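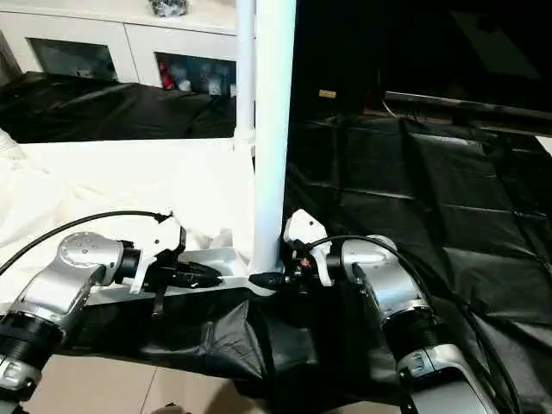 Two robot arms with white grippers at work at table height. Black cables run to the grippers.

How Do You Plan to Buy a Robot Arm?
By Gifty Bawa

A robot arm is a machine with joints, a bit like your shoulder, elbow and wrist. The part at the end that holds things is the gripper. Each is often sold separately, so the price of the arm is only the first number on the list.

The list of costs is called a budget. The workshop at Desmont started its budget in November. It had 3 parts: things to buy once, things to buy again and again, and time.

Things to buy once
Arms, grippers, cables and a strong table. Two arms need two grippers. Desmont asked two sellers, Takotell and Kenell, for a quote. A quote is a written price that a seller promises to keep for a set number of days.

Things to buy again and again
Gripper fingers wear down. So do cables, which bend every time an arm moves. Desmont put 9 spare fingers in its plan and set aside $357 a year for them.

Time
The arms would take seven weeks to arrive. People also need time to learn how to use them safely. Time goes in the budget as hours of pay.

Measure first
Before ordering, find out how far each arm can reach. Draw that distance on the floor plan as a circle. If two arms share one table, the circles overlap, and the arms must be programmed so they do not bump. Check the weight each arm can lift, too – the gripper counts as part of that weight.

Words to know
Payload: the most weight an arm can carry.
Reach: how far an arm can stretch.
Spare: an extra part kept for later.

Try it
Choose a job at home, such as stacking cups. Write down what a robot arm would need to do it, and sort your list into the same parts.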